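ままごと道具の片づけと手入れのこつ

子どもの台所セットは、いつの間にか増えます。我が家でも、お皿、コップ、果物のおもちゃが居間のあちこちに広がって、毎晩拾うのが仕事になっていました。三月に片づけ方を変えてから、少し楽になりましたので、その方法を書きます。

まず、全部を一度テーブルの上に出してください。箱の中を見ながら分けるより、平らなところに置いたほうが早いです。白いテーブルですと、小さい物も見つけやすいです。

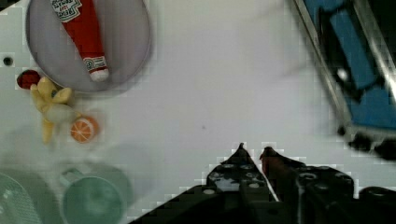 文・ミクローシュ・ボジク(Miklós Bozsik) 2018年5月13日

次に、遊びの物と本物の食品を分けます。ケチャップのボトルは、おもちゃのオレンジの輪切りと一緒に箱へ入りやすいので、最初に冷蔵庫へ戻します。お皿とマグは台所の棚ではなく、遊びの道具の側に決めました。どちらの側でもよいのですが、途中で変えると子どもが迷います。

プラスチックの果物は、ぬるま湯200mlに台所用の中性洗剤を一滴入れて、やわらかい布でふきます。溝のあるものは古い歯ブラシがよく合います。そのあと水でふいて、タオルの上に12時間置いてください。布でできたものは水につけないで、固くしぼった布で軽くたたくだけにします。

入れ物は浅いものをおすすめします。深い箱は、下の物を取るために全部ひっくり返されてしまいます。私は前に3,000円以上の立派な木の箱を買いましたが、今は毛布が入っています。ふたのない浅いかごを二つ、果物用と食器用に使うのがちょうどよいです。

かごには字のラベルより絵を貼ってください。まだ字を読めない子でも、自分で戻すことができます。うちの娘はバナナの絵を自分で描きました。あまり似ていませんが、片づけには十分役に立っています。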